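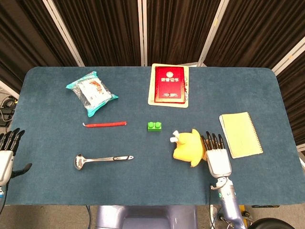

The Jellska felt-top table in dark blue-green, with the folding screen in dark brown behind it.

Home Tables Screens Felt & Care Contact

Jul 11, 2018
By Amerley Nyarko

We have been wanting to give the Jellska table a page of its own for a good long while, and I'm so pleased it finally has one! It started life as a card table (my uncle's, if you go back far enough), but the people who buy it from us seem to use it for everything except cards. Sorting, wrapping, crafts with the kids, laying out the contents of that one drawer everyone has – it takes all of it very happily.

The top is covered in felt, and the corners are rounded, so you can squeeze past in a small room without getting jabbed in the hip. Small things are easy to find on that deep color. A green toy brick or a red certificate booklet shows up beautifully, and even a steel ladle looks rather grand lying there. Set a ladle down gently, though, and wipe it first, please. Felt has a long memory for soup.

For everyday care, a soft brush is plenty. Go in one direction, lift crumbs with a bit of tape, and blot spills with a dry cloth. We sell replacement felt by the piece in the same shade, and Edem Amoah in our workshop will fit it for you for $40 if you can bring the table in.

The folding screen is sold separately under the name Pitetti. Dark brown panels, light vertical strips between them, and it does a lovely job of hiding a busy corner. Both come with a 2-year guarantee on the frame. The next batch of tables will be ready in August, and we're taking names now.

Comments

Lamisi Wumbei: Bought ours for jigsaws and now my daughter's plush animals live on it. Does the felt come in red?

Amerley Nyarko: Only the blue-green for now, Lamisi, but I'll pass it along!

Kwaku Fiadzo: Tape works well on cat hair too. Mine needed doing twice.

Rosário Valente: Could you post the height of the screen? I have a radiator to hide and I'd rather not guess.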